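Guide de remise en route d'une vieille tour, chapitre 5
Ouvrir, nettoyer et remonter le processeur

Bon, si vous avez suivi les chapitres précédents, vous avez trié vos pièces, sauvegardé ce qui pouvait l'être et retrouvé un tournevis cruciforme qui n'est pas complètement foiré. On attaque la partie que je préfère ! Je prends comme base une tour de bureau classique, celle qu'on récupère quand une entreprise renouvelle son parc. Chez Lorport, où j'ai fait mes armes, on en voyait passer des piles entières, et à part la forme des loquets elles se ressemblent toutes plus ou moins.

Comptez une bonne matinée si c'est votre première fois. Ne commencez pas à 22 heures en vous disant que ça ira vite (je parle d'expérience).

Ce qu'il vous faut
Un tournevis cruciforme moyen, un petit pinceau souple, une bombe d'air sec, de l'alcool isopropylique, un chiffon non pelucheux, de la pâte thermique, un bracelet antistatique et quelques coupelles pour les vis. Je range les miennes dans une boîte à compartiments Grilidside, mais un bac à glaçons marche très bien.

ATTENTION : débranchez le cordon secteur avant toute chose, puis appuyez quelques secondes sur le bouton de mise en marche. On n'ouvre jamais le bloc d'alimentation lui-même, même s'il est plein de poussière, même « juste pour voir ». Les condensateurs peuvent garder une charge dangereuse.

5.1 Coucher et ouvrir la tour

1. Débranchez tous les câbles à l'arrière : écran, clavier, réseau, tout.
2. Couchez la tour sur le flanc, panneau amovible vers le haut. Prenez un plan de travail stable, bien éclairé, avec de la place pour poser le panneau ailleurs que par terre.
3. Retirez les vis à l'arrière, ou tirez le loquet selon le modèle. Faites coulisser le panneau, puis soulevez-le sans forcer.
4. Mettez le bracelet antistatique et pincez-le sur une partie métallique nue du châssis.

Si le panneau résiste, cherchez une vis oubliée avant de sortir les gros bras. Sur une Merisus, j'ai tordu un rebord comme ça, et le panneau n'a plus jamais fermé droit.

5.2 Se repérer avant de toucher

Prenez deux minutes pour regarder. Vraiment ! Le bloc d'alimentation est une grosse boîte métallique, facile à trouver, et tout ce qui en sort vous mène quelque part : carte mère, disques, lecteur optique. Les cages des lecteurs ont souvent des poignées ou des loquets de couleur, et c'est par là qu'on les manipule.

Photographiez les branchements avec votre téléphone, de près puis de loin. Lorraine Dobson, qui a relu ce guide, préfère coller une étiquette sur chaque câble. C'est plus propre, mais je n'ai jamais eu la patience.
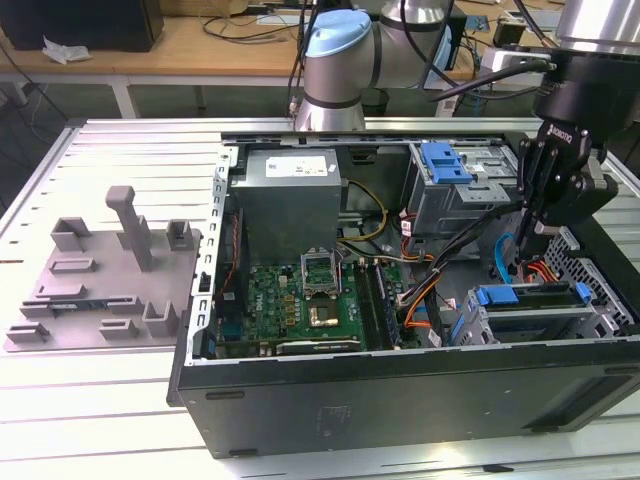

Repérez aussi le support du processeur et les emplacements mémoire juste à côté, parce que vos mains vont passer beaucoup de temps dans ce coin-là. S'il y a des fils qui traversent la carte, écartez-les doucement sur le côté. Je les retiens avec une attache souple, jamais avec du ruban adhésif, qui laisse de la colle partout et qu'on maudit ensuite pendant des mois.

5.3 Dépoussiérer

1. Commencez par le pinceau, en allant du haut de la carte vers le bas.
2. Passez ensuite l'air sec par petites impulsions, bombe bien droite. Inclinée, elle crache du liquide.
3. S'il reste un ventilateur en place, bloquez ses pales avec un doigt pendant que vous soufflez.
4. Insistez sur les équerres perforées du fond et les grilles d'aération : la poussière s'y tasse en petits bouchons gris.

Remarque : pas d'aspirateur domestique au contact de la carte. Le pinceau suffit, c'est plus long et voilà tout.

5.4 Vérifier le support du processeur

Si le ventirad et le processeur sont encore montés, suivez d'abord le chapitre 4 pour les déposer. Ensuite :

1. Libérez le levier et relevez le cadre de maintien.
2. Regardez les contacts en lumière rasante, avec une lampe tenue bas. Ils doivent former un motif parfaitement régulier. Le moindre reflet bizarre mérite une loupe.
3. Si un contact est tordu, arrêtez-vous et lisez l'annexe avant d'y mettre une pince. On le redresse parfois, on le casse souvent.

ATTENTION : ne touchez pas l'intérieur du support, ni avec les doigts, ni avec le pinceau, ni avec le chiffon. Et si vous faites une pause café, remettez le cache de protection ou refermez le cadre. Une vis tombée là-dedans, c'est la carte mère à changer.

5.5 Reposer le processeur

1. Nettoyez l'ancienne pâte thermique sur le dessus du processeur avec un peu d'alcool, puis laissez sécher.
2. Tenez-le par les bords et alignez les repères avec ceux du support.
3. Posez-le à la verticale. Il doit descendre tout seul, sans pression et sans glisser.
4. Rabattez le cadre, puis le levier. Ça force un peu et ça grince parfois, c'est normal ; si ça bloque franchement, rouvrez et contrôlez l'alignement.
5. Déposez une noisette de pâte au centre (un petit pois, pas une noix !) et remontez le ventirad en serrant les vis en croix, quelques tours chacune.
6. Rebranchez le ventilateur du ventirad tout de suite. Kirsty Crabtree m'a fait écrire cette étape en plus gros dans la première version, et elle avait raison.

5.6 Mémoire et câbles

1. Ouvrez les loquets des emplacements mémoire et présentez chaque barrette en regardant où tombe l'encoche.
2. Appuyez bien droit aux deux extrémités jusqu'au clic.
3. Appuyez sur chaque connecteur d'alimentation, même ceux que vous n'avez pas touchés.
4. Contrôlez les câbles SATA aux deux bouts. Pas de pli sec, et rien qui frotte contre un ventilateur.

Laissez le panneau ouvert pour le premier essai, bracelet retiré et mains hors du châssis. Si l'écran reste noir, coupez, débranchez, et reprenez au point 5.6 avec une seule barrette. Les codes de bips sont au chapitre 7.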